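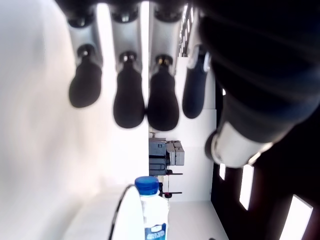
Faut-il savoir programmer pour apprendre une tâche à un robot avec Grustum ?

Aucune ligne de code n'est nécessaire : l'opérateur enfile les gants de commande, exécute le geste à distance, et le logiciel enregistre la démonstration.

Grustum est notre poste de téléopération pour robots à deux bras et à mains articulées. Nous l'avons pensé pour les ateliers et les laboratoires qui aimeraient bien montrer un geste comme on le montrerait à un nouveau collègue, tranquillement, en recommençant autant de fois qu'il le faut (et il le faut souvent, les premiers jours !). Pour débuter, nous conseillons toujours des choses toutes simples sur une table dégagée : une assiette, une petite bouteille en plastique à bouchon bleu, et de la patience. Saisir une bouteille couchée demande déjà de bien placer le pouce, et c'est un excellent exercice pour prendre la main.

Le poste est livré avec 2 gants, une pédale de pause, le logiciel Trestau et un câble de liaison de bonne longueur. Corina Ilie, qui assure nos formations, passe volontiers une journée entière avec chaque équipe et répond ensuite au téléphone aussi longtemps que l'on a besoin d'elle.
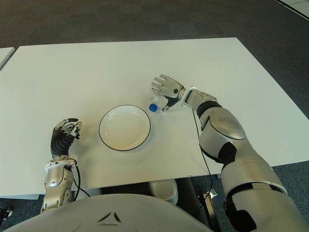
Combien de démonstrations peut-on garder sur le poste ?

La mémoire interne en conserve 2 000, après quoi Trestau propose de les transférer sur un disque externe.

Chaque essai peut être relu au ralenti, annoté, raccourci ou supprimé, main gauche et main droite séparément si vous le souhaitez. La pédale suspend l'enregistrement sans relâcher la position des bras, ce que nos clients apprécient beaucoup pendant les longues séances. Les gants existent en trois tailles ; précisez la vôtre à la commande, sous la référence 231.

Articles liés
Gants de rechange Grustum, la paire
Pédale de pause Preltham
Support de table Margaritis 161
Trestau, licence pour un poste supplémentaire
Journée de formation sur site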